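Sastum cup-and-tool subset: data card
Revision of 2026-04-18

What this is

Two-arm teleoperated episodes on a tabletop, recorded for the Sastum project and used to train and test the Lambert policy. There are 472 episodes in this release. 300 are marked train, the rest held out. The Zaveo write-up quotes a larger set; we could not reproduce that split from the logs, so please don't cite it against these files.

Read this before using the numbers

The headline result for Lambert on the held-out part is 62 percent success. I would be careful with it. Success was labeled by the same people who drove the arms, from the last second of video, and the rule was "the cup is standing and the tool is where it should be." A cup that was shoved halfway over the table and happened to stay up counts as a success. So does one where the fingers went in, did nothing useful and came out again.

We relabeled 194 training episodes with a stricter rule (the cup may not slide). Agreement with the first labels was poor enough that both columns ship: label_a is the original, label_b the strict one. label_b is blank for everything else. Do not fill it in from label_a.

What we don't think the data shows

That two arms are needed. In plenty of episodes one arm does the work and the other hovers. The Lambert paper draft calls this "coordination." A single-arm baseline was never run on this subset, and until somebody runs it the word should be left alone.

That the policy sees the cup. White cups on a white table are a hard case for the encoder, and the start positions vary so little that replaying an average trajectory may score well. Try the replay baseline in baselines/replay first. If your model can't beat it by a clear margin, you have learned the table layout.

Typical view, head camera, left gripper at the cup with a thin tool held in it and the right gripper open:
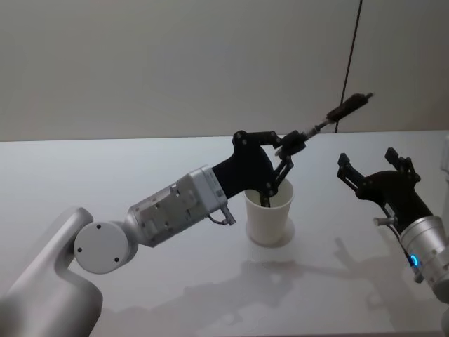
Skumar disagreed with the replay argument when the card went round: replay falls apart as soon as the cup is moved by its own width, and the held-out part has enough of those cases to make 62 percent mean something. Fair point, but the moved-cup cases aren't tagged, so I can't check it and neither can you. Tags are planned for the August release.

Known problems

Gripper state is the commanded value, not the measured one.
The head camera and the joint logs use separate clocks. Drift is corrected once per episode, at the start.
Shadows from the arms fall across the work area. Augmentation that only shifts brightness does not cover this.
Aborted episodes were deleted before we began keeping count of them.

Files

episodes/ has one folder per episode
splits.csv has train and held-out, plus both label columns
baselines/replay runs without a GPU

Corrections go in the issue tracker, with the episode number in the title.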